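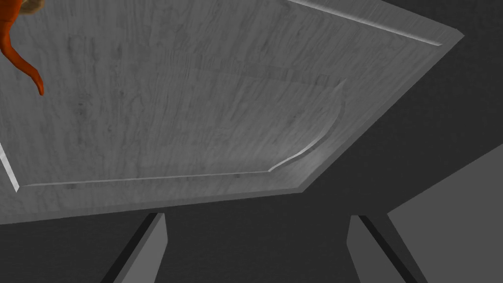

Chapter 4. Teaching by Hand and by Remote

A robot can be shown a task in two ways. In hand guiding, a person holds the arm and moves it through the motion. In remote control, the person works a separate device and the arm follows. Both leave a recording of positions over time – a demonstration.

Practice often begins in simulation. A rendered board with grooves cut into its gray, wood-grain face gives the learner straight runs and a curve to think about before any hardware is touched. Imani Nguyen-Tran's course at Cornstead asks for 50 demonstrations per task, 10 of them set aside for testing.

Section 4.1 covers hand guiding. Remote control follows in 4.2.

Filed under: Textbooks, Robot Learning

Related
Chapter 3. Frames and Joints
Chapter 5. Cleaning Recorded Motion

We use cookies to remember your reading settings. Accept | Manage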